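Chapter 4
What the Wrist Knows and the Head Does Not

Suppose you have spent a year teaching a two-armed robot to tidy a table, and a stranger asks how well it works. You will want to answer with a number. This chapter is a long argument about where that number comes from, and why the first one you think of is usually the flattering one.

Our running case is the Mavromatis benchmark, a small tabletop study whose authors had the decency to publish their bad days. The setup is modest: two arms, a white table, a plate, a mug, a few things that belong on the plate and a few that do not. A policy called Simik was trained on 2693 demonstrations and then asked to do what any four-year-old does under protest.

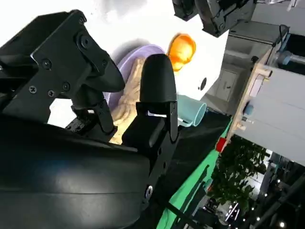 Each arm carries its own camera at the wrist, and a further camera looks at the table from the head. The question the study set out to answer sounds dull and has ruined several good weekends: which of these views does the policy use? You cannot settle it by asking the policy. You can settle it by taking views away, one at a time, and seeing what breaks. This is called an ablation, a word borrowed from surgery, where it also means removing something and hoping the patient carries on.

The procedure ran as follows. The team fixed 50 starting layouts and wrote them down before any trial was run. Every version of the policy faced the same 50. With all views available, Simik finished 43 of them. With the wrist views blanked out, it finished 14.

At this point a student will generally write "wrist cameras are essential" and go to lunch. Please stay a little longer. A policy trained with wrist views has never met a world in which those views are blank. When it fails, it may be missing the information, or it may simply be alarmed. The two failures look alike on a score sheet and call for different remedies. To tell them apart you have to train a second policy that never had wrist views to begin with, which costs time and is therefore often left to "future work," a place from which few experiments return. 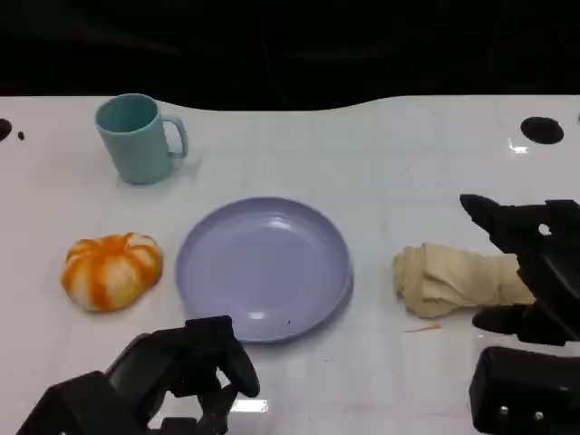
There is also the matter of soft objects. A mug keeps its shape between one trial and the next. Cloth has no such manners. Two layouts that match on paper may differ by a fold, and a fold can decide whether the fingers close on fabric or on air. The study dealt with this by resetting every layout against a stored overlay and recording which object was being handled when a trial ended badly. We will borrow both habits in Section 4.3, and complain about the second one in Section 4.5.

By the end of the chapter you should be able to design an ablation, say what it does and does not show, and put an honest interval on a success rate taken from 50 trials. The interval will be wider than you would like.

Before you read on

Write down, in one sentence, what you would count as success for the task "put the cloth on the plate." Does a corner hanging over the rim count? Keep the sentence. You will need it for Exercise 4.2, and you are not allowed to edit it.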